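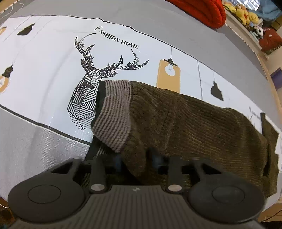

She had told the woman at the Killia ferry office that she would travel light, and now it was past ten and the brown corduroy was still on the bed. It was his. She had turned back one cuff to look at the striped lining, then left it that way.

The deer on the sheet had come with the apartment, along with the words FASHION HOME and a lease for 640 a month. He used to say good night to it.

She folded the corduroy once and it slid open again. The ferry was at six. She found a grocery bag in the kitchen, put it in, and wrote his new address in Tranov on a piece of tape. Then she took it out, rolled it up tight, and packed it in her own suitcase, under the sweaters.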